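Home Court, Away Court: Does Travel Cost a High School Team Games?
Term project report, Sports Statistics elective
Kaja Rebane

1. Why I picked this

I have played three seasons on the bench for the Plornden girls' basketball team, a position that offers an excellent view and plenty of time to think. What I mostly thought about was the bus. Every time we lost at Wesamport, somebody blamed the bus. When we lost at home, the referees got the blame, so the bus at least had some competition.

My question was simple. Do teams in our conference shoot worse after a long ride, or do we just complain better after one?

2. Data

The conference keeps scorebooks going back further than anyone has asked for them. I typed in the free throws from 19 road games, both teams, which came to 1165 attempts. I used free throws because nobody is guarding you and the only thing in the way is your own head. For comparison I took the home games of the same teams, another 2248 attempts.

Two scorebooks had water damage and one had been kept by a person who wrote sevens like ones. I left all three out. Bus times came from the athletic office, which rounds everything to the nearest quarter hour, including, I suspect, lunch.

I called a ride "long" if it lasted over an hour. Wesamport is long. Iltolier is long if there is a train at the crossing, and there is always a train at the crossing, so I counted it as long too.

3. Method

For each team I compared the free throw percentage at home with the percentage on the road, then split the road games into short rides and long ones. I also split each game by half, on the theory that a stiff back should be gone by the third quarter. The spreadsheet is called Yimyam, after the snack bar at our home gym, where most of it was typed up.
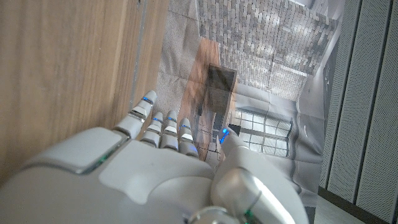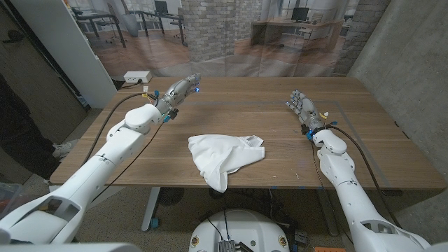
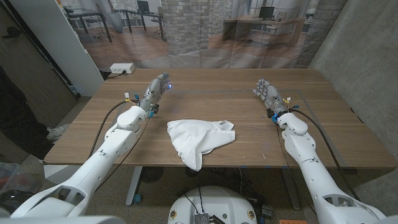 Algirdas Kivi read the draft of this section and objected that free throws were the wrong thing to count, that a tired team shows it on defense first, in the feet, and that by the time it reaches the foul line everyone has had a nice rest while the officials talk. He also wanted to know why I had left out rebounds. I had left out rebounds since our scorebooks record them mainly by mood.

4. Results

Teams shot slightly worse on the road than at home. The gap was small, and it was nearly the same after short rides as after long ones. In first halves the long-ride teams did look worse, but most of that came from a single game in January in which our own team made 15 free throws fewer than it attempted. I was not one of the shooters. I mention this for the record.

With that game removed, the first-half difference mostly goes away. I don't have a good reason to remove it apart from embarrassment, so the main table in the appendix keeps it in.

5. Problems

Stronger teams in our conference happen to be the far ones, so a long ride usually ends at a good opponent. Free throws get around part of this but a loud gym is still a loud gym. I also had no way to know who slept on the bus, who did homework, and who ate an entire bag of sour candy before Iltolier.

If I did this again I would follow Algirdas's advice and chart defense from game film, for one season only, with two people charting so they can disagree. The coach has agreed to let me have the film from next season, provided I also carry the ball bag.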